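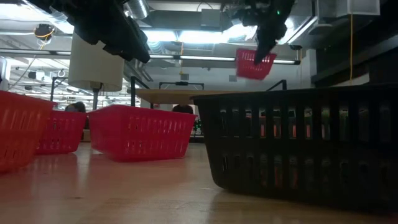 Photo: Zekeck

The planner that Kane Hinds maintains at Zekeck has one job, which is to decide where an arm should be at the next control tick. It does this from camera images, joint encoders and a short list of goals. For most of the past year the goals have involved plastic baskets, with two arms working over one table.

Hinds came to the project from machine tool control, and he talks about it in terms of timing. The arms are driven by a loop that runs at 1000 Hz. Perception is far slower and does not arrive at even intervals. Much of the software, which the team calls Fillo, exists to keep those two facts from interfering with each other.

"The inner loop can't wait for a camera," he said. "It always has a trajectory it can finish safely. When a new estimate comes in, we replan from the state the arm will be in when the plan is ready. If you replan from the state it was in when the picture was taken, you get a small jerk at every update. With a basket hanging from one fingertip, that jerk turns into swing."

Swing was the main subject of the second quarter of work. A basket held at one point by the rim behaves as a pendulum with an awkward shape, and its tilt depends on where the finger has made contact. The first version of Fillo treated the held object as rigidly attached to the gripper. That was good enough for collision checks at low speed and wrong for nearly everything else.

The current version carries 2 extra state variables for the tilt of the load, and the trajectory optimizer penalizes their rates at the end of each move. Hinds described the model as crude. Friction at the contact is a single constant, identified once per basket type and stored in a file. "It's off by a fair margin if the rim is dusty. We widen the margins and carry on."

Saskia Ruawai is responsible for perception. Her complaint about baskets is the slots.

"A depth sensor wants a surface," she said. "A slotted wall gives you the wall, then whatever is behind the wall, then the wall again. Put one basket behind another and the points from both end up mixed together. Early on we were getting clusters that spanned three objects."

Her group stopped trying to segment the side walls. Fillo now fits the rim first, as a closed curve, and treats the points below it as weak evidence for the class of basket. The rim is thick enough to give clean returns, and it is also where the finger has to go. Reflections on a glossy tabletop caused a second problem, in which the fit sometimes found a basket upside down beneath the table. A plane constraint removed those cases at almost no cost.

Color is used only for tracking between updates. Two red baskets of slightly different shade are hard to tell apart when the overhead lights are strong, and Ruawai does not let the tracker swap identities on color alone. An identity can change only if the rim geometry supports it.

The team's regression suite holds 867 recorded scenes. Each change to the planner or the rim fitter is replayed against all of them before it is merged, and a change that makes any scene slower must come with a written note. Hinds said the rule is unpopular and has caught several faults that unit tests missed, among them a sign error in the shoulder limit of the left arm that had been in the code since August.

Coordination between the arms is deliberately simple. Each arm reserves a swept volume for its next move, and the other plans around it. If neither can find a path, the arm with the empty gripper yields. The group tried a joint planner that handled both arms as a single system, using a solver from Pryor, and dropped it. The solutions were shorter – sometimes by a lot – but the worst-case solve time had no useful bound.

"I'd take it back if someone could tell me when it will return," Hinds said.

The tooling is the part Ruawai would change first. Logs from the control loop and the cameras are still kept in separate formats and aligned by a script. A shared log viewer, built on the Hosport message library, is in use on one workstation. She expects to move the rest over once it can scrub backward through a recording without losing the tilt estimate, which it currently resets on every seek.

Recent items
Choosing a fixed time step for mixed-rate controllers
Fillo release notes, March 2018
Calibrating two arms to one table
Why we replay every scene before a merge
Notes on contact friction files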